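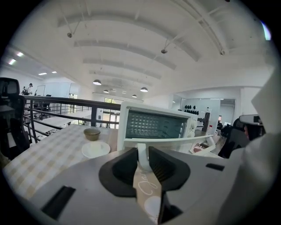 Posted by the Flumska day-trips page, April

I'd only popped into the Wisura open day for a nose around, and I ended up spending 40 minutes by the snack table upstairs! It's tucked right up against the railing, so you look down over the desks on the floor below while you think about toast. Checked cloth, a little white oven with knobs on the side, a bowl, a plate or two — more like somebody's kitchen than an office. I want that oven. Ours at home is enormous and takes an age to warm up.

Getting there is easy enough (the Strand bus, then 2 stops on the tram), and the stairs are wide. Coffee was in the Urby room at the back, a bit weak but free.

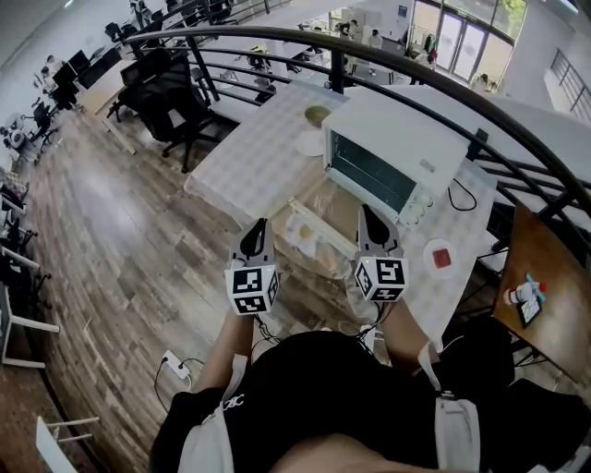
Maribel wrote underneath that she has had a small oven like it for years and wouldn't go back, though she does pull out the crumb tray every week or it smokes. Noted! I'm measuring our worktop tonight.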